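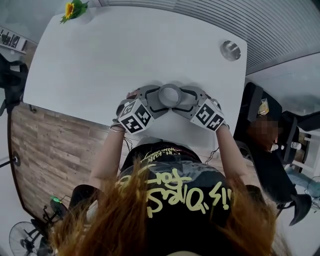 White table, rounded corners, one sunflower at the far edge. Leave it there.

Writing this fast, on a Tuesday, between two other things, so excuse the shape of it.

My opinion is that the shared table is the most important piece of furniture in any place where people work, and that most places get it wrong by adding stuff to it. Drawers. Dividers. Little fabric walls. A lamp bolted down where your elbow wants to go. And then a rule sheet on top, laminated, telling you what can't be on the table, while the rule sheet is on the table.

I want a plain one. White, matte, corners rounded off, a hole for cables and that's it. Maybe a flower.

I rent a spot at Brodance, the shared workspace in Stisden, up the stairs over the old bank. Been there two years. In that time I have watched the furniture argument go around and around. Every few months an email comes in. The Bech people have a new desk. It has a rail. It has a tray under the rail. Would members like to vote. And members do vote, on Jukix, the booking app we all complain about, and the result is always something like half and half and then it gets forgotten until the next email.

I vote no every time. Here's why, at more length than the comment box on Jukix lets me have, which is 50 words. (I went over twice.)

Start with the corners. Square corners on a table in a shared room are a mistake and I'll say so to anyone. You walk past a table maybe a dozen times a day with a bag, a coffee, a coat half on. A square corner gets you in the hip. At my last place they were all square, dark veneer, very handsome, and I had a bruise the size of a plum that just moved around depending on which meeting room I'd been in. Rounded corners cost more, I'm told. Fine. Pay it. It's the part of the table that everybody meets.

Then the top. Matte, please. Gloss white is awful, it throws the ceiling lights right back up in your face and by three in the afternoon you're squinting and blaming your glasses. Matte white just sits there. Whatever you put on it, you can see. A screw, a pen cap, a black cable, the back of an earring. I've lost so many small things on dark desks. On a white one they show up.

People say white shows dirt. Yes! Good! That's an argument for it. A dark table hides a week of crumbs and then you set your sleeve down in it. A white one shows the coffee ring at once and you wipe it, or you feel bad walking away from it, and either is better than the brown desk lie where all looks well until you touch it.

The floor can be brown. I like a brown floor, wood grain, planks, it hides what a floor should hide. Table shows, floor hides. That seems right to me.

Now the grommet. That round metal thing in the corner for wires. I used to think these were ugly and I've changed my mind completely. One is enough. One near a corner, brushed metal, flush with the top so your mug doesn't tip on it. The Bech desk in the last email had five, all down the middle, which is just where you want to lay out a big sheet of paper or put both your arms. Who is plugging in five things down the middle. It looked like a bowling ball. One in the corner says the cables go over there and the rest is for you.

And arms, that's the real subject here I think. A table is for arms. Watch anyone doing something with their hands that takes attention and both arms go out over the top, elbows off the edge, leaning in. Standing up a lot of the time, too. Hair falling forward if they've got long hair. You can't do it with a monitor shelf in the way. You can't do it at a desk that's 35 centimeters of usable space in front of a keyboard tray. Whoever designs those desks pictures a person typing and only typing. Half the people at Brodance hardly type. They cut, fold, glue, sort, test, hold one thing up next to another thing. They want width.

Ok, the flower.

There is a faction, and I use the word on purpose, that thinks a sunflower on a work table is clutter. It came up in the app. "Personal and decorative items should be cleared at the end of each booking." Someone thought about that sentence, I can tell, it has been drafted. And I get it, I do, nobody wants to sit down to another person's mug and scarf and half a muffin. I've cleared away the muffin. I have been the muffin person, once, and I'm sorry.

But a sunflower at the far edge is not a muffin. It's in nobody's way over there. It's yellow, in a room where nearly everything else is white or black or gray, and your eye goes to it when you look up from whatever you're doing and it gets a second off. That second is worth something. I don't have a study. I have a feeling and fourteen or so offices behind me, and the ones I remember liking all had one silly bright thing that served no purpose. A painted fish. A tin of buttons. A jar of marbles that kept getting fuller, never learned who by.

What kills a room is ten of them. I'll give the faction that. One flower, great. One flower and a cactus and a framed saying and a bowl of stress balls and a little sand garden with a rake, now I'm in a gift shop. The rule I'd write, if they let me, which they won't: one bright thing per table, far edge, and whoever minds it least has to leave it alone.

Chairs, quickly, because I know someone will ask. Black office chairs, wheels, fine. They're ugly and they're comfortable and you stop seeing them in a day. What I'd say is that a chair in a shared room is never only a chair. It's a coat rack, it's a side table, it's where the bag goes. I've balanced all sorts on mine. Bottle, keys, phone, a lunch. People get scolded for that and I don't see the harm. When the table is for the work, the odds and ends have to land somewhere, and the chair's right there. If you want them off the chair, put up a shelf on the wall side. Low, white, plain again. We have a couple and they're always full, so that tells you somthing.

And there should be room for a second chair. This is my big gripe with the pod thing, the booth thing, whatever Bech is calling it this season. A pod is for one. But so much of what happens at a table is one person doing and one person sitting by, a bit back, watching or waiting or keeping them company. Best help I've ever had at work was someone in the next chair not saying much. You can't book that on Jukix. There's no button for "and somebody nearby."

Cost, ok. The email said the new desks were 52 a month each on a lease, compared to what we've got, which is paid off, it's been paid off for ages. So we'd be paying every month for a rail. For a tray under a rail. For four extra holes. And then somewhere down the line another email saying the rail is discontinued but there is a new rail.

I know how this sounds. It's a table, have a lie down. But I spend more hours at that table than at my kitchen one, and I bet plenty of you do as well, and it's odd how much thought goes into the kitchen one. We sat on every chair in the shop for the kitchen. We brought paint cards home. For work we click yes on a picture of a desk in an empty loft with nobody leaning on it.

So go and lean on it, before you vote. That's really all I'm asking. Stand at the near edge, put both arms out, see what they hit. See if there's space for the thing you do on a bad day, when it's all spread out and you can't find the start of it. See if your hip survives the corner. Then look at the far side and ask if a flower would fit.

The vote closes at noon and I haven't checked if my last one went through, the app logged me out agian. Voting no either way. If they do bring in the rails I'll be at the old table until it's carried down the stairs, and I'd like first refusal on it, please. I've measured my front door.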